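공동작업장 소식: 휴대형 그리퍼 제작반, 두 번째 시제품 조립을 마치고 조작 연습 단계로

소반산스(Sovasance) 공동작업장의 로봇 제작반이 지난겨울부터 진행해 온 휴대형 그리퍼 한 쌍의 제작이 조립 단계를 마치고 조작 연습 단계에 들어갔습니다. 본 호에서는 제작반의 경과 보고를 바탕으로 작업 내용과 현재까지 확인된 사항, 향후 일정과 작업장 이용에 관한 협조 사항을 회원 여러분께 안내드립니다.

본 과제의 작업명은 '리엠(Liem)'입니다. 사람이 양손에 하나씩 쥐고 물건을 집거나 옮길 수 있는 그리퍼를 작업장 설비만으로 제작하고, 이후 같은 손가락 구조를 탁상형 로봇 팔에 옮겨 다는 것을 목표로 합니다. 손으로 먼저 다루어 본 뒤에 팔에 장착하자는 방침은 제작반 첫 모임에서 정해졌습니다. 당시 기계 설계를 맡은 파라 사라기(Farah Saragih) 회원은 손가락의 벌림 폭과 쥐는 힘을 도면에서 확정하기보다 실제 손의 감각으로 조정하는 편이 재제작 횟수를 줄일 수 있다는 의견을 제출하였고, 참석자 전원이 이에 동의하였습니다.

첫 시제품은 2월에 완성되었으나 사용 시간이 길어질수록 손목에 부담이 간다는 지적이 있었습니다. 완성품 한 개의 무게는 958그램이었으며, 이 가운데 상당 부분을 손잡이 위쪽의 받침 구조가 차지하고 있었습니다. 연습을 시작한 지 10분이 지나지 않아 손을 바꾸어 쥐어야 했다는 기록이 제작반 일지에 여러 차례 남아 있습니다. 또한 링크를 고정하는 나사가 반복 동작 중에 풀리는 현상이 확인되어, 제작반은 시제품의 사용을 중단하고 구조를 전면 재검토하기로 하였습니다.

재설계는 세 가지 방향으로 이루어졌습니다. 우선 받침 구조를 줄이고 손잡이의 중심을 손바닥 가까이로 옮겼습니다. 다음으로 손가락을 움직이는 링크의 길이를 짧게 하여 여닫을 때의 유격을 줄였습니다. 마지막으로 나사 체결부에는 풀림 방지 너트를 적용하였습니다. 출력 부품은 작업장에 비치된 3D 프린터 두 대로 나누어 제작하였으며, 손가락 부품만 26회 출력하였습니다. 적층 방향에 따라 손가락 끝의 강도가 달라지는 문제가 있어, 출력 자세를 바꾸어 가며 시험한 횟수가 여기에 포함되어 있습니다. 두 번째 시제품의 무게는 윗판과 브래킷을 모두 포함하여 한 개당 거의 360그램입니다.

윗판은 양쪽 그리퍼에 같은 삼각형 모양으로 제작하였습니다. 초기 도면에는 사각형으로 그려져 있었으나, 양손을 가까이 모을 때 모서리가 서로 부딪히는 문제가 있어 변경하였습니다. 절단과 타공은 금속 가공실의 예약 시간에 맞추어 진행하였고, 모서리 다듬기는 참여 회원들이 나누어 맡았습니다. 절단면 처리가 고르지 못한 판 두 장은 폐기하지 않고 가공 교육용 견본으로 보관하고 있습니다.

전기 배선은 하지크 라주(Haziq Raju) 회원이 담당하였습니다. 이번 시제품에서는 무선 방식도 검토되었으나, 전지를 손잡이에 넣으면 첫 시제품과 같은 무게 문제가 되풀이될 우려가 있어 유선 방식을 유지하기로 하였습니다. 손의 움직임에 따라 커넥터에 힘이 걸리는 부분은 케이블을 한 번 고정한 뒤 여유를 두고 빼는 방식으로 보완하였습니다. 라주 회원은 경과 보고에서 배선이 손의 동작 범위를 제한하는 정도는 연습을 통해 익숙해질 수 있는 수준이라고 평가하면서도, 장시간 사용할 경우 케이블의 무게가 손잡이를 한쪽으로 당기는 경향이 있으므로 다음 설계에서 인출 위치를 다시 검토할 필요가 있다고 덧붙였습니다.
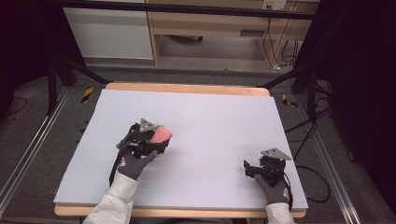
조작 연습은 작은 물체를 한 손으로 집고, 다른 손에 건네고, 지정된 위치에 내려놓는 기본 동작으로 구성됩니다. 작업대 위에는 폼 보드를 깔아 사용합니다. 단단한 상판 위에서 곧바로 연습할 경우 손가락 끝이 닿을 때마다 부품에 충격이 전해지고, 물체가 미끄러져 자세가 흐트러지는 일이 잦았습니다. 보드의 밝은 색은 그리퍼의 검은 손가락과 쉽게 구분되어 벌림 정도를 눈으로 확인하는 데에도 도움이 된다는 것이 참여 회원들의 공통된 의견입니다.

연습에 참여하는 회원은 양손에 장갑을 착용합니다. 장갑 착용은 작업장 안전 수칙에 따른 것으로, 링크가 맞물리는 부분에 손가락이 끼이는 사고를 예방하기 위한 조치입니다. 첫 시제품을 다루는 과정에서 가벼운 찰과상이 한 건 보고된 바 있으며, 착용을 의무화한 뒤에는 추가 사례가 보고되지 않았습니다. 손에 맞지 않는 장갑은 손잡이를 쥐는 감각을 크게 떨어뜨리므로, 참여를 희망하는 회원께서는 본인의 손 크기에 맞는 장갑을 미리 준비하여 주시기 바랍니다.

제작반은 현재까지 한 손으로 집기와 두 손 사이의 전달 동작을 합하여 280회를 기록하였습니다. 기록지에는 물체의 모양, 집은 방향, 전달의 성공 여부와 실패한 경우의 원인을 적도록 되어 있습니다. 중간 정리에 따르면 납작한 물체보다 둥근 물체에서 실패가 잦았고, 실패의 대부분은 물체를 집는 순간이 아니라 다른 손으로 넘겨받는 순간에 일어났습니다. 받는 쪽 손가락이 물체의 중심을 벗어나 닫히면 물체가 회전하면서 빠져나가는 양상입니다. 사라기 회원은 이를 개선하기 위하여 손가락 안쪽 면에 얕은 홈을 낸 부품과 탄성이 있는 소재를 덧댄 부품을 각각 제작하여 비교할 계획입니다.

왼손과 오른손의 차이도 과제로 남아 있습니다. 두 그리퍼는 같은 도면으로 제작되었으나 참여자 다수가 주로 쓰지 않는 손에서 쥐는 힘을 조절하기 어렵다고 응답하였습니다. 기구의 문제인지 숙련의 문제인지는 아직 판단하기 이르며, 같은 회원이 좌우를 바꾸어 사용한 기록을 더 모은 뒤 결론을 내리기로 하였습니다. 왼손잡이 회원의 기록이 특히 부족한 실정이므로 해당되는 회원의 참여를 부탁드립니다.

부품 조달과 관련하여서는 레카르(Rekar)의 소형 베어링을 일괄 구매하여 사용하고 있습니다. 낱개로 구입하던 첫 시제품 때와 비교하여 규격이 고르고, 조립 후 손가락의 움직임이 일정해졌다는 보고가 있었습니다. 남은 수량은 부품함 둘째 칸에 별도로 표시하여 보관 중이며, 다른 제작반에서 필요한 경우 사용 대장에 기재한 뒤 이용하실 수 있습니다. 다만 풀림 방지 너트는 재고가 넉넉하지 않으므로 당분간 본 과제에 우선 배정됩니다.

다음 단계는 탁상형 로봇 팔 '윌릭스(Willix)'에 그리퍼를 장착하는 작업입니다. 윌릭스는 작업장 회원들이 재작년에 제작한 팔로, 현재 어깨 관절의 감속기를 교체하고 있습니다. 교체가 완료되면 연결용 어댑터를 제작하여 그리퍼 한 개를 먼저 시험 장착하고, 사람이 쥐고 있을 때와 같은 동작을 느린 속도로 반복하면서 떨림과 발열을 점검할 예정입니다. 양쪽 그리퍼를 모두 사용하는 구성은 팔이 한 대 더 필요하므로 금년도 계획에는 포함되지 않았습니다.

도면 파일과 조립 순서서는 작업장 공용 저장소의 '리엠' 폴더에 올려 두었습니다. 순서서는 두 번째 시제품을 기준으로 작성되었으며, 첫 시제품의 도면은 이전 자료로 분류하여 함께 보존하고 있습니다. 일부 체결 부위의 조임 정도가 아직 수치로 정리되지 않은 상태이므로, 자택에서 따로 제작하시는 회원께서는 조립 전에 제작반에 문의하여 주시기 바랍니다. 도면을 수정하신 경우에는 원본을 덮어쓰지 마시고 사본으로 저장한 뒤 변경한 내용을 파일 첫머리에 적어 주십시오.

연습 모임은 매주 토요일 오후 2시부터 5시까지 열립니다. 한 번에 조작할 수 있는 인원은 한 명이며, 대기 중인 회원은 기록과 부품 점검을 돕게 됩니다. 처음 참여하시는 분은 시작 시각에 맞추어 안전 안내를 받으셔야 하고, 안내를 받지 않은 경우에는 그리퍼를 사용하실 수 없습니다. 모임이 진행되는 동안 바닥의 케이블을 임의로 옮기거나 밟고 지나가는 일이 없도록 각별히 유의하여 주시고, 인접한 작업대를 이용하시는 회원께서도 통행 시 주의하여 주시기 바랍니다.

참여 신청은 작업장 게시판의 신청서 또는 회원 우편함을 통하여 받습니다. 기계 분야 문의는 파라 사라기 회원에게, 배선 및 제어 분야 문의는 하지크 라주 회원에게 하시면 됩니다. 손가락 부품의 비교 결과와 윌릭스의 감속기 교체 진행 상황은 다음 호에 게재할 예정입니다.

소반산스 공동작업장 소식지 편집실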